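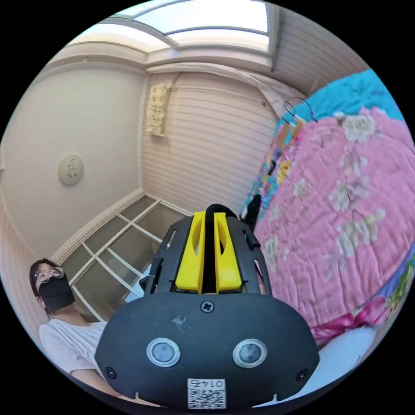
Leda: a word list of kitchen and pantry talk

Hi, and thanks for stopping by. Leda is a plain text word list I've been keeping for a few years. It collects the everyday words people in my corner of Australia use for food, cooking and the cupboards they keep it all in. I started it in the back of a recipe notebook, then a spreadsheet, and now it lives in this repository where other people can poke holes in it.

Last updated 2021-12-10

What you get

There are 500 headwords in leda.txt, one per line, with a tab and then a short gloss in my own words. Another 69 sit in maybe.txt, which is where I park anything I've only heard once or can't spell with confidence. If you grew up with one of the maybes, please tell me! I love moving things across.

The file variants.txt is the one I'm fondest of. It pairs words that mean the same thing depending on where you live, so you'll find potato cake and potato scallop side by side, and devon next to fritz and polony. I haven't picked winners and I'm not going to (I have relatives on both sides of the potato question and would like to keep getting invited to lunch).

Where the words came from

Mostly from my own ears. I also went through almost 200 handwritten recipe cards that came to me in a biscuit tin, and typed up anything that made me stop and wonder. The cards are full of wonderful spellings, which I've kept in a third column marked "as written". Brand names are out, apart from the few that have turned into ordinary nouns.

Things to know before you use it

Spelling is Australian all through: flavour, colour, yoghurt with the h. The list leans heavily towards baking, as that's what the cards were about, and it's thin on anything you'd do with a barbecue. Glosses are opinions. Mine for "slice" has been called wrong by two different people for two different reasons, and I've left it alone.

The labels for region are rough too. I only use state names, and plenty of words don't care about state borders.

Using it

Everything is UTF-8 with Unix line endings. Avine reads it without any fiddling. If you're on Skumer, open it as tab separated and turn off the quote handling, or "cook's treat" will swallow the rest of the file. I found that out in May and lost an arvo to it.

Sending me words

Open an issue with the word, what it means to you, and the state or town where you heard it. Please keep it under 50 words a go, I do these by hand after tea.

Licence

CC BY 4.0. Credit "Leda word list" and you're right.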